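Ticket: Comment filter on the Jorkley women's forum hiding members' own posts
Opened: February 28, 2022
Product: Nindus word filter, running on our support and discussion board
Status: Open, workaround in place

Hi team, me again! I help moderate the Jorkley board (we talk about sexism, online abuse, respect in relationships, that kind of thing) and the language filter has gone feral since the December update. It's meant to catch people calling our members names. What it's doing now is hiding posts from women describing the names they've been called, and letting a fair bit of the nasty stuff sail straight through.

I went back through the held queue last night with a cup of tea and there were 111 posts sitting in it. Most of them were from the "Things he said to me" thread, where quoting the insult is kind of the whole point. One poor member had written 3000 characters about leaving a bloke who ran her down for years, and she got an automatic warning about her behaviour. She was pretty upset, and I don't blame her one bit.
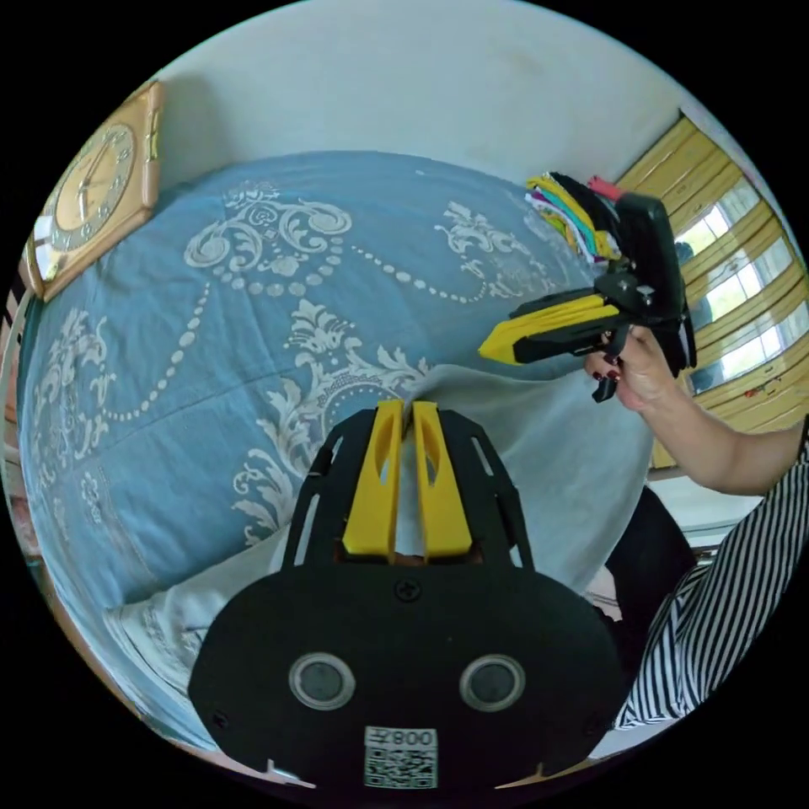

Does the filter look at quotation marks at all?
It did before the update, if the "quoted speech" option was ticked under Tone. The update unticked it on every board that had a custom word list, ours included.

So I ticked it again, saved, and cleared the board cache. Posted a test from my dummy account with a quoted slur in it and it went straight to held. Logged out, logged back in, same thing. Tried it with curly quotes and straight quotes (I read somewhere that it matters) and got no difference either way.

Next I turned off our custom list completely and left just the Nindus default one on. That test post went up fine! But then so did one that said something truly foul to another member with the vowels swapped for numbers, so that's no good as a permanent setup.
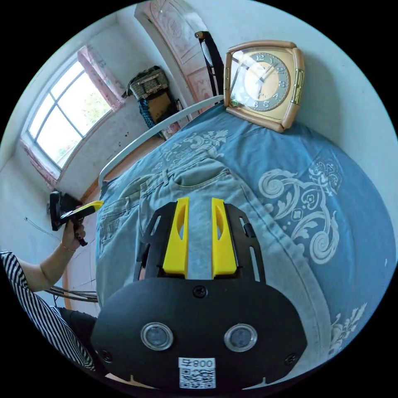

I've put the custom list back with only 15 words on it, the worst of the worst, and set everything else to "flag for moderator" so it still shows up while we have a look. It's more work for us, but at least women aren't being told off for telling their own stories. I've also switched off the automatic warning message and apologised to everyone I could find who got one. The wording is awful, by the way. "Please reconsider your attitude" is not something you send to a person who's just written about being yelled at in her kitchen.

Could someone please check whether the quoted speech option is really being read when a custom list is on? Happy to export our settings if you tell me which format you're after.
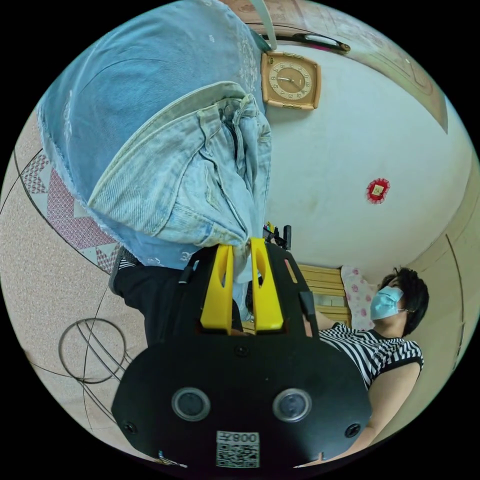

Nuwan Cassim replied:
Thanks for the detail, this helps a lot. The custom list is being checked first, so the post is held before the quote rule gets a turn. We've had the same report from the Wudthorpe board. Keep your short list for now and send the settings export as plain text. I'll ask for the warning wording to be changed as well.

Export attached, cheers. I left the full list in at the bottom so you can see what we had before the update.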